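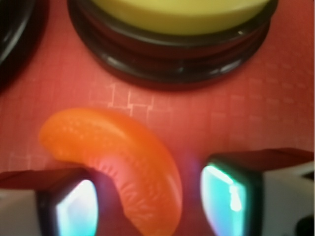
Können Maschinen heute schon im Haushalt mithelfen?
Einzelne Handgriffe beherrschen sie, einen ganzen Haushalt führen sie noch nicht. Das Greifen und Ablegen kleiner Gegenstände gelingt unter bekannten Bedingungen zuverlässig; eine Küche nach dem Essen aufzuräumen, überfordert die meisten Systeme weiterhin.

Über uns
Das Institut Fetenon ist eine private Fachschule für angewandte Automatisierung mit Sitz in Skevport. Wir bilden Technikerinnen und Techniker aus und prüfen im Auftrag von Betrieben, welche Tätigkeiten sich an Maschinen übertragen lassen. Im Lehrlabor Nanora stehen den Studierenden 14 Arbeitsplätze zur Verfügung. Geübt wird dort das Sortieren, Einräumen und Tischdecken, in der Werkstatt zusätzlich das Bestücken von Regalen.

Im vergangenen Studienjahr wurden 2.958 Greifversuche protokolliert und ausgewertet. Fehlversuche werden ebenso veröffentlicht wie gelungene.

Leitung und Ansprechpersonen
Institutsleitung: Sabine Sauerland
Lehrlabor Nanora: Ashok Vishwakarma
Studienberatung: Meenakshi Bhatt

Die Ausbildung dauert 3 Jahre und beginnt jeweils im Februar. Besuche im Lehrlabor sind nach schriftlicher Anmeldung bei der Studienberatung möglich.

Stand: 13. August 2025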